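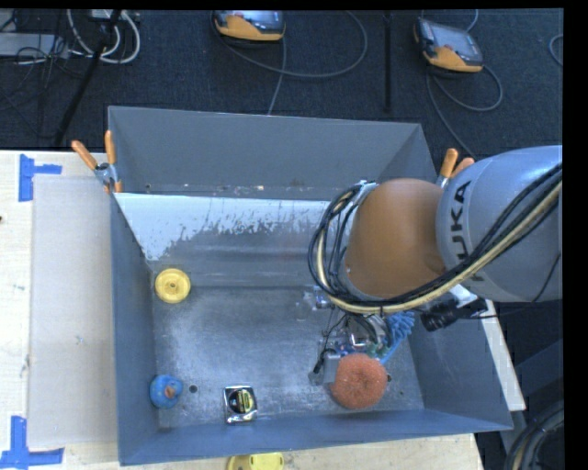 Szymon Kalinowski

So, zurück vom Tag der offenen Tür bei Vundenora, und ich bin immer noch ganz hibbelig! Griff in die Kiste mit einem KUKA, und zwar mit Kram, den jeder zu Hause hat: Maßband, blaue Bürste, Topfkratzer, so ein gelbes Rad und ein blaues Entchen. Ich stand fast 50 Minuten an dem Tisch (meine Frau war da längst beim Kuchen). Wer war noch da?

greiferfan_31
Ich, aber erst gegen 15 Uhr. Das Entchen war klar der Publikumsliebling. Bei mir hat er das Maßband zweimal fallen lassen, Chrom spiegelt halt.

Nseir
Nett, aber fünf Teile in einer großen Metallwanne sind kein Griff in die Kiste. Da liegt ja alles einzeln. Zeigt mir das mal mit 112 Schrauben auf einem Haufen.

Szymon Kalinowski
@Nseir Schrauben sind alle gleich, das finde ich leichter! Ein Kratzer und eine Bürste haben doch gar nichts gemeinsam. Und die Leute dort haben wirklich jede Frage beantwortet, auch meine dummen.

Nseir
Gleich schon, aber verhakt. Da reden wir nach deinem ersten Haufen noch mal drüber ;-)

pilellow
Weiß jemand, ob Camura im Mai auch wieder aufmacht? Mein Sohn (17) will unbedingt mit.

greiferfan_31
Letztes Jahr ja, mit Anmeldung. Ich frag mal nach und schreib's hier rein.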